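Collecte de démonstrations : ce que l'on paie quand on paie des heures

On nous a encore envoyé un communiqué ce mois-ci. Il émane de Sudance, qui fournit des démonstrations de manipulation aux équipes de robotique, et il tient en une phrase : le jeu de données Floltumura passe à 1111 heures. Suit une page entière sur le changement d'échelle, la diversité, l'approche du seuil à partir duquel les politiques apprises se mettraient à généraliser. Le seuil en question n'est chiffré nulle part. Je l'ai cherché jusque dans l'annexe.

Je ne suis pas hostile au principe. Faire tenir à des gens des pinces portées à la main, enregistrer leurs gestes et s'en servir pour entraîner un modèle coûte moins cher que de téléopérer un bras du matin au soir, et les mouvements sont souvent meilleurs. Quiconque a passé une après-midi à déplacer une tasse au moyen d'un bras maître mal compensé sait de quoi je parle. Avec deux pinces et des marqueurs pour retrouver leur position, une personne travaille presque à sa vitesse normale. Presque, parce que l'on perd les doigts, le toucher, et cette façon de faire rouler une tige entre le pouce et l'index que deux mâchoires rigides ne rendent pas.

Ma difficulté est ailleurs. L'heure de démonstration est devenue l'unité de compte du secteur, et c'est une mauvaise unité. Une heure où l'on range quatre objets dans le même bac, posés au même endroit, sous le même éclairage, vaut pour la facturation autant qu'une heure de gestes ratés, repris et corrigés. Pour l'apprentissage, la seconde a toutes les chances d'être plus utile. Or c'est précisément celle que l'on jette. Le protocole joint au communiqué prévoit d'écarter tout épisode comportant une chute d'objet ou une reprise de prise. On enseigne donc au système un monde où rien ne tombe, puis on s'étonne qu'il reste planté devant la première feuille qui glisse.

J'ai posé la question à Sudance par écrit. On m'a répondu que les épisodes écartés étaient « conservés à des fins d'analyse ». Combien, par rapport à ceux que l'on garde ? Pas de réponse. Le taux de rejet est pourtant la première chose que je voudrais lire dans une fiche de ce genre, bien avant le volume total.

Le lot le plus récent s'appelle Pleveck. Il porte sur la manipulation à deux mains d'objets souples ou irréguliers : fleurs artificielles, feuillages, petits contenants. Sur le papier, c'est un bon choix. Un bouquet factice n'a pas de face plane, il se déforme quand on le serre, sa tige accroche tout ce qui traîne, et l'on peut le saisir de bien des manières dont peu sont commodes. On sort enfin des cubes de couleur et des canettes vides. Le lot compte 297 épisodes, ce qui est modeste, et j'aurais préféré que l'on en parle davantage que des 1111 heures.

Reste à savoir ce qui varie d'un épisode à l'autre. La fiche indique 3 configurations de départ. Trois ! Pour des objets dont l'intérêt est justement de ne jamais se présenter deux fois de la même façon, cela laisse songeur. J'imagine sans peine la consigne : remettre le bouquet là, la feuille ici, recommencer. Au bout d'une matinée, la personne qui tient les pinces ne regarde plus vraiment les fleurs. Elle exécute une trajectoire, et c'est cette trajectoire que le modèle risque d'apprendre, avec les fleurs pour décor.

On me répondra que le fond compte aussi, et que Floltumura a été tourné dans de vrais bureaux et pas dans une cellule peinte en gris. Soit. Une bouteille laissée au coin d'une table, des stores, un sol à motifs, quelqu'un qui passe : un robot rencontrera tout cela. Encore faut-il que ce désordre change. Si la même bouteille occupe le même coin pendant toute une campagne, elle devient un repère, et un réseau un peu paresseux (ils le sont tous) s'en servira.

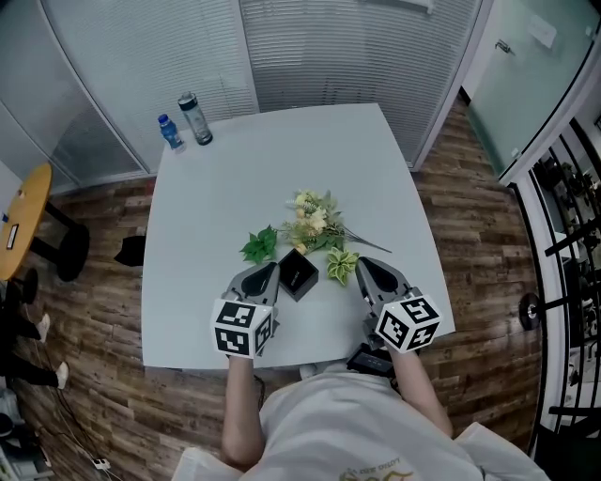 Nugroho

Les cubes blancs à motifs noirs et blancs fixés aux pinces méritent qu'on s'y arrête, parce qu'une bonne partie de la qualité des données s'y joue et que la fiche les expédie en deux lignes. Ils servent à retrouver la position de chaque pince dans l'espace. Tant que plusieurs faces restent visibles, tout va bien. Dès que les mains se croisent ou que le poignet bascule, une face disparaît, l'estimation saute, et l'on interpole. Sur un transport d'un point à un autre, l'erreur est bénigne. Au moment de lâcher une petite feuille au-dessus d'une boîte carrée guère plus large que nécessaire, elle l'est moins. Je voudrais connaître la part de trajectoire interpolée dans chaque épisode. C'est une valeur facile à calculer, le logiciel de suivi la possède forcément, et elle ne figure pas dans les fichiers livrés.

Autre oubli, les étiquettes. Chaque épisode de Pleveck est accompagné d'une phrase en anglais, toujours bâtie sur le même modèle : prendre tel objet, le mettre à tel endroit. Aucune mention de la main qui a commencé, ni du rôle de l'autre. Pour un lot vendu comme bimanuel, j'appelle cela une lacune. Dans une partie des extraits que j'ai pu consulter, une pince travaille et la seconde attend. Ce n'est pas une faute, on fait tous ainsi devant un évier, mais l'argument commercial en prend un coup.

Ce que je conseillerais à une équipe qui hésite à acheter : demander un échantillon tiré au hasard et refuser celui que le fournisseur a choisi. Le regarder en entier, sans accélérer, en commençant par les fins d'épisode, là où les gestes se relâchent. Demander aussi les rejets, même contre supplément. Et faire refaire une petite série avec les objets que votre robot devra réellement manipuler, sur votre table, avec votre lumière. Quelques dizaines de prises de ce type m'ont plus d'une fois appris davantage sur un modèle que des journées entières achetées sur catalogue.

Sudance annonce pour septembre une nouvelle version de la fiche technique, avec « des indicateurs de qualité enrichis ». Je la lirai. Si le taux de rejet y figure, je le publierai ici, accompagné de ce que l'on m'aura laissé voir des épisodes écartés. Les lecteurs qui ont entraîné quelque chose sur Floltumura peuvent m'écrire d'ici là à l'adresse de la lettre – les courbes décevantes m'intéressent autant que les autres, et je ne citerai pas votre laboratoire sans votre accord.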